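Room 381

Part one — the drive

Late again. Jeanine Dekker had the car running before Shadi was down the stairs, one shoe on, the other one in her hand with the keys and half a bagel.

"You said seven."

"I said around seven."

"You said seven, Shadi, I wrote it on my arm."

She had, too. Blue pen, already smeared. Shadi got in. The heater smelled like pennies and it was November and still dark, and neither of them said the word hospital until they were past the Bosman lot with all its lit-up trucks.

"Did they say how he was?"

"They said come."

"Come, or come now?"

"Just come." Jeanine took the ramp too fast. "It was a nurse. She had a cold. I couldn't hear half of it."

Shadi ate the bagel because it was there. Her father had called her on her birthday, eight months ago, and they'd talked about the gutters. That was the last real conversation. Gutters. He'd wanted her to know you do them twice, once before all the leaves are down and again after, and she had said okay Baba, and she was stirring something at the time, and she had put him on speaker so she could stir.

Jeanine had married him when Shadi was nineteen. Left him when Shadi was thirty. Still did his taxes.

Part two — visiting

He was sitting up. That was the first insult, almost. Sitting up in a paper gown with his glasses on, doing the crossword in somebody else's newspaper.

"Both of you," he said. "Am I dead?"

"They called," said Jeanine.

"They called becuase I asked for my razor."

Shadi sat on the end of the bed. Then she was crying, not nicely, and he patted the blanket near her knee, not the knee itself, the blanket. The doctor came in and talked about rhythm. A new pill, Zovidine, twice a day, with food. Three weeks of no lifting. No stairs if he could help it.

"I live on stairs," he said. "The whole house is stairs."

"Then someone should be with you."

Long quiet. A cart went by in the hall with one bad wheel.

Jeanine looked at Shadi. Shadi looked at the crossword. Seven down was blank and she knew it, she knew it right away, and she didn't say it.

"I've got the back room," Jeanine said finally. "It's on the ground floor. It's full of junk, but it's on the ground floor."

"I'm not living in your junk."

"Three weeks, Yousef."

"What about Sundus?"

Sundus was the cat. Sundus was fifteen and bit.

"The cat too," said Jeanine, like somebody signing for a package.

Part three — the back room

So they cleaned. All that afternoon, and then the next one. Boxes of tax years. A treadmill with coats on it. Altum catalogs, why, nobody had ordered from Altum since the nineties. Shadi found a shoebox with her own school pictures in it, the bad ones too, the one with the bangs, and she stood there holding the lid.

"You kept these?"

"Where would I put them," said Jeanine, from under the bed.

Dust on everything. They did the floor last, wall to door.
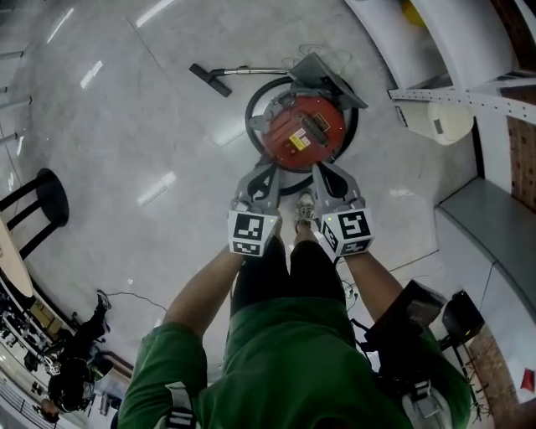

Part four — before all the leaves are down

He complained about the pillow. He complained about the light, the soup, the neighbor's wind chimes. The cat slept on the treadmill coats, which had ended up in the hall, and bit Jeanine once and then let it go.

Second week, Shadi came by before work with the ladder on the roof of her car. Cold out, grass crunching. She went up with a bucket and her father's old gloves, too big, and started at the corner over the kitchen.

The window went up under her.

"Not like that," he said. "From the downspout. Start at the downspout and go away from it."

"Okay, Baba."

"Are you doing somthing else right now?"

She looked down. He had his coat on over the pajamas and his hair was straight up.

"No," she said. "Just this."

"Good. So. The downspout."

She climbed down and moved the ladder.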